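Handover needs a written rule before it needs a better gripper

Most household manipulation benchmarks are published with a task list and a success rate. Few state what the arm is permitted to do while a hand is within reach. I think that omission should disqualify a benchmark from being cited as evidence of safe handover, simulated or otherwise. The dining-table set-up below, with a Franka Emika arm holding a small grey cup, is typical of the work I mean.
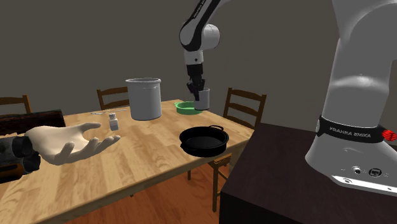
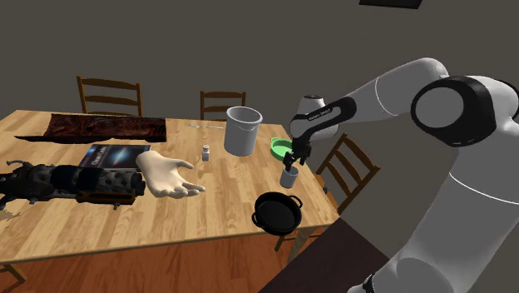 What a pass should mean

At present a pass usually means that the object reached its target pose. Chiyo Matsuda's review of the Staso task suite went through 152 task definitions and found that 144 scored the final position of the object and nothing else. An arm that swept past the fingers at full speed would score the same as one that slowed down.

Three conditions would be enough to start with. The speed limit near a hand should be written in the task file, with its units. The gripper should not open until the load has been taken up by the receiver – a timer is not an acceptable substitute. Any contact with the hand outside the handover itself should end the trial as a failure, whatever happens to the cup.

Clutter should be declared

A pan or a bottle on the table changes the paths open to the arm. Authors should publish the full object layout for every trial. The Romov guidelines ask for this in an annex, which few people read. It belongs in the main table of results.

The objection on cost

Fomar argued in March that logging contact and speed for each trial adds 20 per cent to run time. I accept the figure. It is a small price in simulation, where a failed trial injures no one and can be run again overnight. Aoki already logs both across its 27 handover tasks, and its files are readable by anyone with a text editor.

Until the others do the same, their success rates should be quoted as placement results, with the word 'handover' left out of the title.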